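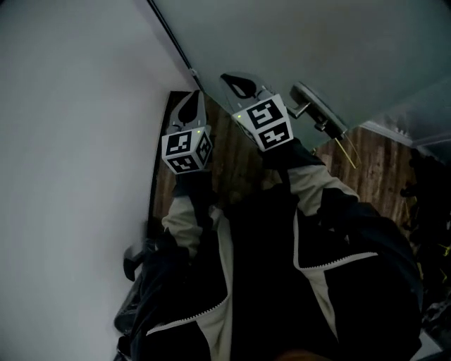 Driten orders 100 hand-held gripper sets for door and household tasks

FOR IMMEDIATE RELEASE
May 22, 2024

Driten, a company which develops software for service robots, informs that it has signed the purchase of 100 hand-held gripper sets from the manufacturer Karppinen. The contract includes also spare finger pads and two years of maintenance.

The sets are used in pairs. A person holds one gripper in each hand and does common work in a home or an office, such as going through a door with a lever handle. Each gripper has two gray fingers with black inner pads, and a white cube with printed black markers is mounted at the base. The recordings of this work are later used for teaching robot arms.

The price of one set is 900 euros. Driten has also reserved 4,000 euros for replacement of pads in the first year, as the pads are the part which wears most when the work is with metal handles.

"Last year we planned to buy two more robot arms," said Olaia Tejada, head of purchasing at Driten. "When we made the budget again, we saw that our teams were waiting for recordings and the arms were standing free. So we moved the money. It was not an easy discussion, but I think the plan is now more correct."

Before the order, Driten compared the Karppinen set with another one from the supplier Galtetti. Both were tried on doors, drawers and light switches. The Galtetti set was lighter in the hand, but its delivery time was longer and the pads could not be ordered separately.

"Customers ask us always about the spare parts first and about the price second," said Iida Kettunen, sales manager at Karppinen. "We will keep pads of the same shape in stock during the whole contract."

The first delivery is expected in June and will go to the Pilis office of Driten, where the staff will receive training. The remaining sets will be sent when the first group has been checked and accepted.

Driten will decide on the purchase of further robot arms in the next budget period.

Press contact: Olaia Tejada, Driten, Purchasing Department, Pilis office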